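Projects > Niltach > Ledgers > README

Niltach shop ledgers, transcribed

The set holds the day book of a grocer's shop in Mandelard, typed up line by line. The shop sold on account to farms and households, so most entries are a name, a list of goods and a sum owed. There are 200 page scans, of which 188 have been transcribed. The others are blank or too stained to read and are listed in missing.txt.

Files

The text comes in 2 files, entries.csv and goods.csv. The first has one row per purchase and 8 columns: page, line, account, item, quantity, unit, price and note. The second gives each item's spelling as written and the spelling we settled on.

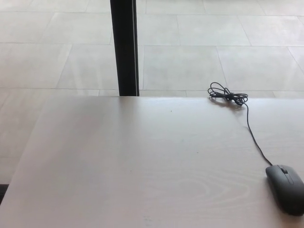

Spellings in the ledger change with whoever was behind the counter. Treacle turns up as treacel and trecle, and candles are often just "cand." We kept the original in entries.csv and left the tidying to goods.csv. Checking a page against its scan takes a lot of scrolling up and down, and for that an ordinary mouse with a scroll wheel, like the black one on the table, does better than a trackpad. Open the scan at full width and the typed rows beside it. Work from the foot of the page if the totals don't agree.

Prices

Prices are in old money, written as shillings and pence with a stroke between them. A dash after the stroke means no pence. Do not let your spreadsheet turn 2/6 into a date. Import the price column as text. 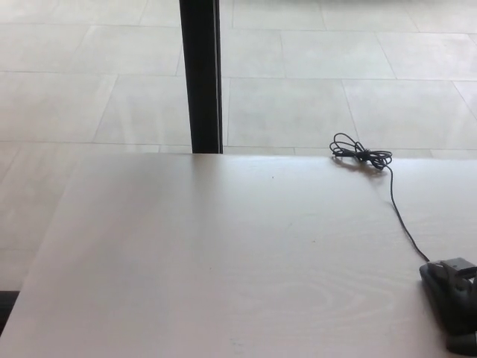
Where a price was altered in the ledger, we give the later figure and put the earlier one in the note column. Sums carried forward from the page before have "cf" as the item and should be left out of any totals.

Known problems

- Two hands on the later pages are hard to tell apart.
- Some accounts share a surname and may be one household.
- "Asadi blue" appears under dry goods. We take it to be a washing powder but haven't confirmed it.

Use

Free to reuse for any purpose. Please name the Niltach ledgers as the source.

Comments (3)

prisisora: Is the unit "st." always stone? It has soap by the st. on several pages and that seems a lot of soap.

tallyman: Stone for flour and potatoes. I read the soap ones as "stick".

hedgeend: Price column came in fine as text, thanks. The line numbers start again after each heading, might be worth saying.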